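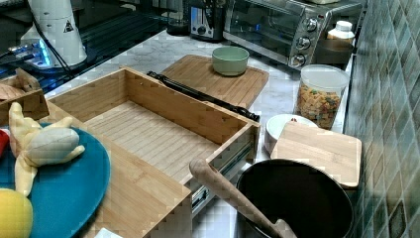

Can you make good granola in a toaster oven?
It comes out wonderfully crisp, as long as you keep the heat low, spread the oats thin and stir once partway through.

I make a batch most weeks and I still get excited when the smell reaches the hallway. If you've only ever eaten the kind from a box, please try this once! It takes one bowl and one small pan, and you can be eating it the same morning.

My starting point was a recipe from Amarachi Eze, who used to bring a big tin of it on the bus to Gandgate. Hers was made for a full-size oven and a lot of hungry people. I cut it down, burned a few trays, changed the sweetener, and ended up with the version below. It gives me a little over 600 grams before the fruit goes in, and I bake it in two rounds.

What you need

300 grams old-fashioned rolled oats
1 cup raw nuts, roughly chopped (almonds and pecans are my usual)
1/2 cup raw pumpkin seeds
1/3 cup maple syrup
1/4 cup olive oil or melted coconut oil
2 tablespoons light brown sugar
1/2 teaspoon fine salt
1 teaspoon cinnamon
1 teaspoon vanilla
1/2 cup dried fruit, for after baking

A word on the oats. Quick oats go dusty and steel-cut oats stay like gravel, so do look for rolled. I buy mine from the bins at Bassey, where they turn over fast and still smell sweet. The nuts should be raw, too. Already roasted ones get bitter on their second trip through the heat, and pecans are the worst for it.

Don't skip the salt. The first time I left it out I thought I'd bought bad cinnamon.

Mixing

Heat the toaster oven to 300 degrees Fahrenheit on the bake setting, with the rack in its lowest position. Line the pan with parchment and trim the paper so it doesn't stick up near the heating elements. This matters much more in a small oven than in a big one, and I'd rather you spent a minute with the scissors than had scorched paper. Check that your parchment is rated for the oven, and look in your manual, as a few makers ask you to leave paper out altogether. If yours does, rub the bare pan with oil and carry on.

Stir the oats, nuts, seeds, salt and cinnamon together in your biggest bowl. In a cup, whisk the syrup, oil, sugar and vanilla until the sugar looks mostly melted in. Pour that over the oats and fold, and fold some more, getting right down to the bottom where the dry ones hide. Every oat should look a bit shiny.

If you like clusters (I love clusters), let the bowl sit for ten minutes at this stage. The oats drink up some of the syrup and get tacky. You can also stir in one lightly beaten egg white, which works like glue and makes big craggy pieces. Ladi Ogbonna showed me that at a potluck and I went home and tried it that night.

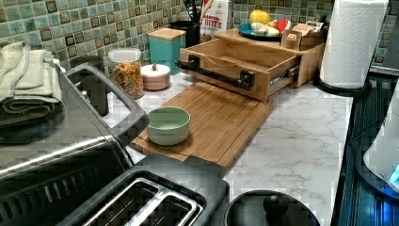

Spread half the mixture over the pan and press it down gently with the back of a spoon. You want it no deeper than your little finger is thick. Deep oats steam in the middle and burn around the sides, and then you're left picking through them with a fork. Keep the other half in the bowl with a plate over it; it'll be perfectly happy until its turn.

Baking

Bake for twelve minutes, then take the pan out and close the door behind it so the heat stays in. Stir the edges toward the center and the center out to the edges, press everything flat again, and turn the pan around before it goes back. Most small ovens have one side that runs hotter, and turning evens it out.

Give it another eight minutes and start looking. After that, look every two minutes! The last bit of browning goes quickly. You're after an even gold color, a shade lighter than you want to end up with. It will feel soft and you'll think it's underdone. Leave it alone. Granola crisps as it cools, and if you bake it until it's crunchy in the oven it'll taste like toast crumbs by lunch.

If the top is getting dark and the underside is still pale, lay a loose sheet of foil over the pan, well clear of the elements, and drop the heat by 25 degrees. With a convection fan, start at 275 and begin checking sooner. The fan can also throw light flakes around in there, so press the oats down firmly.

Cooling

Set the pan on a rack and walk away for a full hour. I mean it, no stirring. All the clusters are made in this hour, and every poke breaks one up. When the whole slab is cold, lift it by the paper and snap it into pieces as big or small as you like.

Fruit goes in now. Baked raisins turn into little black pebbles, and cherries get tough enough to worry a dentist. I chop apricots or figs small so they spread through the jar.

Storing

Use a jar with a tight lid and keep it out of the sun. The longest a batch has lasted here is 13 days and it was still crunchy at the end, though the fruit had started to make its neighbors a touch soft. If you live somewhere damp, store the fruit on its own and add it to the bowl. In July I do this anyway.

Soft granola can be rescued. Pick out the fruit, spread the rest on the pan, give it five minutes at 300 and cool it completely before it goes back in the jar.

Flavors to try

Orange and sesame: grate in the zest of one orange, swap the pumpkin seeds for sesame, and finish with chopped dates.

Ginger pecan: add a teaspoon of ground ginger to the dry bowl and a handful of candied ginger after baking. Bontu Dinsa makes this one for Christmas gifts and I've been very lucky to be on her list.

Coconut lime: use coconut oil and lime zest, and add wide coconut flakes when you do the stir. They brown much faster than oats and shouldn't be in from the beginning.

Cocoa: whisk two tablespoons of unsweetened cocoa into the syrup mixture. You can't judge this one by color at all, so go by smell and pull it out when it's like warm brownies.

A few things readers have asked

Onyekachi Uzor wrote in from Arkedton wanting to use honey. Please do, it's delicious! Honey browns sooner than maple syrup, so start checking a few minutes early.

Someone else asked about leaving out the oil. I tried it with applesauce and got something chewy and a bit sad. You can take the oil down by a tablespoon and still have crunch, and that's as far as I'd go.

Doubling the recipe is fine as long as you keep baking it in thin layers. It just means more rounds, so put the kettle on and have a book handy.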